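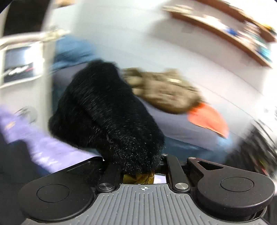
Rekha Palaniappan 对这一设计提出过不同意见:令牌一旦绑定到单一设备,补贴领取人更换手机时就会被挡在系统之外,而这类人群恰恰最难到柜台重新核验身份。本节的讨论由这一意见展开。

4.2 令牌重新绑定与领取人身份核验

本节的实验部分沿用第三节给出的支付流程。公共补贴账户接入移动支付时,发卡方不向终端下发真实卡号,只下发由令牌服务生成的替代号码。终端在交易时提交替代号码与一次性密文,由令牌服务还原后转交发卡方授权。上述流程在普通借记卡上已较为成熟,但补贴账户另有三项约束:资金用途受限,账户不可透支,领取资格须定期复核。资格复核与令牌有效期若各自独立,便可能出现资格已终止而令牌仍可使用的情形。

本文在 Prumus 测试平台上比较了两种重新绑定方案。方案甲要求领取人在新设备上输入原有口令,并由 Stisholm 令牌服务向预留号码发送验证码;方案乙在此之外增加由发卡方签发的离线凭证,领取人可凭该凭证在号码已停用时完成绑定。两种方案均在旧令牌注销之后才签发新令牌,以避免同一账户同时存在多个有效令牌。

测试使用近1,000个模拟账户,不涉及真实领取人的个人信息。每个账户依次执行更换设备、更换号码以及二者同时更换的操作。方案甲在仅更换设备时可以正常完成绑定,在号码同时更换时则须转入人工处理。方案乙能够覆盖后一种情形,代价是离线凭证本身成为新的保管对象。凭证遗失或遭他人复制时,其风险高于验证码被截获,原因在于凭证的有效期明显较长。

针对这一问题,Gun-woo Song 与 Keerthana Acharya 建议为离线凭证设置使用次数上限,并在凭证启用后设立冷静期,期间仅允许小额交易。本文采纳了次数上限,未采纳冷静期。补贴资金多用于食品与药品等日常支出,限制交易金额可能直接影响领取人的基本生活,其必要性应由主管机构另行评估。

在密钥管理方面,令牌服务与发卡方分别保存映射表和授权密钥,任何一方的数据单独泄露均不足以还原完整的支付凭据。映射表的访问日志由独立的审计模块保存,运维人员无权修改。Murali Pai 在评审意见中指出,审计模块与令牌服务若部署于同一机房,其独立性仅具有形式意义。后续版本已将二者分开部署,相关配置见附录二。

需要说明的是,模拟账户无法反映领取人在实际操作中的困难,例如对验证码来源的误判,或由亲属代为操作时产生的授权争议。上述因素对两种方案的影响有待在实地试点中进一步考察。

相关文章
Rokura 终端安全芯片的侧信道评估
公共福利发放系统中的身份核验:比较研究
Kavitha Pai:离线支付凭证的撤销机制
Reddy 协议在小额交易中的延迟分析
令牌服务审计日志的完整性保护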